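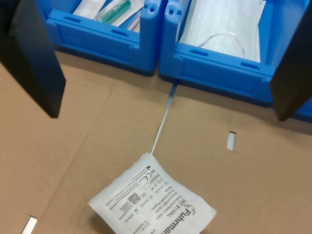

Search this site Enter keywords Go

Last updated: 26th January

Review: the Flitero border wait app

I drive the Villanueva crossing with a box truck four mornings out of five, and I've tried every wait-time app going. Flitero is the first one I've kept on my phone past the first week, and I love it!

The main screen gives you each bridge, the lanes open and the current wait, with commercial and passenger traffic kept apart (finally!). On my first run it said 37 minutes for trucks and I was at the booth in just under 40, which is closer than the radio has ever got me. You can set an alert too, so I have mine buzz when the line drops under an hour – then I finish my coffee and go.

Jhair Cuervo, who dispatches for us, uses the desktop version and likes the closure map even more than I do. When high water shut two lanes in January he had 4 trucks turned toward Warcombe before the line backed up to the overpass. The detour is some 137 miles longer, so you want to know early.

Gripes? The map eats battery, and the Spanish menus still have a few English buttons in them. Jhonatan Muñoz runs an older phone and had to reinstall it twice. The free plan also stops at 400 lookups a month, plenty for one driver but tight for an office.

I'd still put it on every phone in the yard. Try the free plan on your usual bridge first, and turn on the lane alerts – they're off when you install it.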